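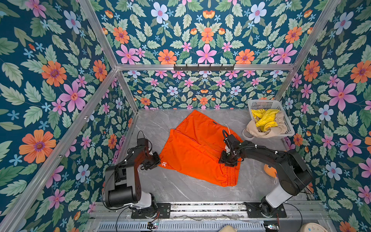
Orange shorts on a gray marble-patterned floor, with floral wallpaper behind.

Hundside Pantry Locker, 40-door model

The Hundside Pantry Locker is a self-service food pickup unit for colleges. Students order from the campus pantry online, get a code by text message, and collect their bag from a locker at any hour the building is open. It suits campuses where the pantry keeps short hours or where students would rather not stand in line.

The 40-door model comes as one control column and a bank of doors on each side. Part of the bank is chilled for milk, eggs and produce. The rest is at room temperature for dry goods and canned food. Each door opens on its own code, and a code stops working once the door has been used.

What is included
Control column with touch screen and keypad
Door bank, chilled and room temperature
Wall brackets and leveling feet
Pantry software for one campus, 3 staff logins
Delivery to a ground floor entrance

Ordering software
The locker runs on Skolteck, which staff open in a normal web browser. Pantry staff enter what is in stock, students pick from the list, and the order prints as a packing slip. Limits can be set per student or per household. Skolteck does not ask for income details. Reports show bags packed and bags collected by month – no student names appear in them. 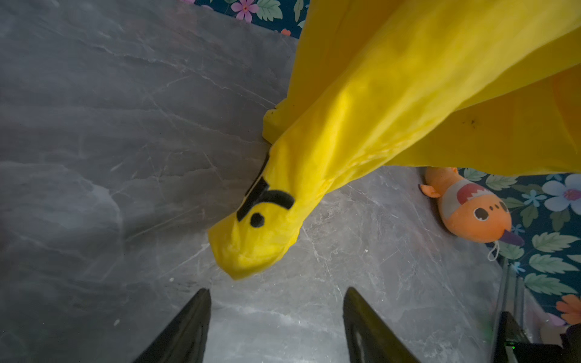 Bright yellow fabric in soft folds over a marble-patterned floor.

Site needs
A level indoor floor, a standard grounded outlet on its own circuit, and a wired network connection. Leave clear space in front of the doors for a wheelchair to turn. The lowest row and the screen can both be reached from a seated position. Outdoor use is not covered by the warranty.

Pricing
Room temperature bank only: $3,000 per year on lease
With chilled doors: $4,000 per year on lease
Lease prices include service calls and software updates. Purchase prices on request.

Finishes
Zorau gray or Bermúdez blue. Door numbers are raised and in braille. College logos can be added to the control column if artwork is sent with the order.

Lead time
Orders placed by the end of October are installed before the spring term. Smaller banks can be added later and use the same control column.

Page updated 2023-06-10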